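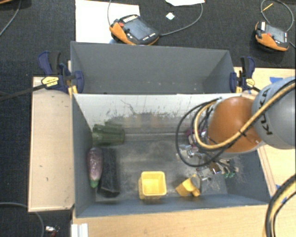
From: Davina Yule
To: Drerkside Toy Swap list
Date: 9 Apr 2022
Subject: Re: What goes in the gray bins

Mohammed-Awal Amegashie wrote:
> Could we please settle what counts as "play kitchen"? I sorted
> bins until supper and found a toy eggplant in with the blocks
> again. Also a cup. Is a cup kitchen, or is it bath? My kids say
> bath. I have stopped asking my kids.

Mohammed-Awal,

The eggplant is kitchen. It has been kitchen since December, when we spent most of a meeting on it and I missed my bus. Purple, shiny, green stem: kitchen.

Cups are kitchen unless they have holes in the bottom. The square yellow one has gone out with the Malow Street box and come back 2 times, so I suspect it just likes us.

Long black blocks go with blocks, even the scuffed ones. Scuffs are fine. Teeth marks are between you and your conscience.

Anything you can't name goes in "Misc." Please don't start a second Misc. We had 18 labels at one point and I was the only person who could find a dinosaur.

The bins themselves are scratched to pieces and I'd still keep them. New ones from Roussel would eat up most of our $500, and they'd look the same by summer.

Bring tape.

Davina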